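Robots in Everyday Life, Week 4: Can It Do the Dishes Yet?

Notes from class, Oct 14, 2018

These are my notes cleaned up a bit, for those of you who missed class and for those who were there but couldn't read my handwriting on the board (sorry, Gus). The reading is still the Ridgeway chapter on chores, and you still need it for the quiz.

We started with the question I get at every family dinner: when can I buy one that cleans the kitchen? My short answer is not soon. The long answer is the rest of this handout.

Think about what "clean the kitchen" means. You walk in, you see a glass by the sink, and before you've thought about it you know if it's trash, dirty, or somebody's drink. Then you pick it up without crushing it or spilling it. A factory arm has it easy by comparison. At the Lunard plant we talked about in week 2, the same part shows up in the same spot, turned the same way, and the arm can do its move 1000 times before lunch. Put a bottle a few inches to the left and that arm will happily close on air.

So a lot of the early work happens in simulation, where a broken glass costs nothing and you can reset the whole kitchen with a keystroke. Look at what's on the counter in this one and ask yourself which things you'd want to hand to a machine first.

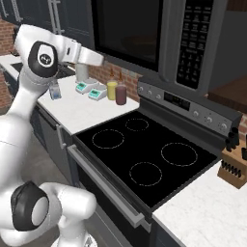 Tane Ellery wrote in after class to say that I'm being too gloomy. The way Tane sees it, a robot doesn't need to know everything about a kitchen, it only needs to be good at one boring job, and people would pay for that tomorrow. Dishwashers don't understand plates either, and we all love our dishwashers!

Fair point, and I've gone back and forth on it all week. But a dishwasher gets to stay in its box while we do the hard part – the sorting, the scraping, the fitting of that one weird bowl. What's left over for the robot is exactly the stuff the box couldn't do.

Terms you should know:

Grasping: getting hold of a thing and keeping hold of it. Clear glass is nasty because many depth sensors see right through it. Squeeze bottles are nasty in another way, they change shape when you grip them.

Clutter: things standing close together, so that reaching for one means bumping another.

Sim-to-real gap: what works on the computer often falls over in a real room. Friction, lighting and liquids are the usual suspects.

Success rate: be picky here. If a robot gets 98 out of 100 cups to the shelf, that sounds great until you're sweeping up the other 2.

For next time, pick one chore you did this week and write down every step, including the dumb ones like opening the drawer. One page is plenty. Yolanda Van Dusen has offered to go first with folding towels, and I'd love somebody to take on making a bed. Bring it on paper, please, the projector is still out.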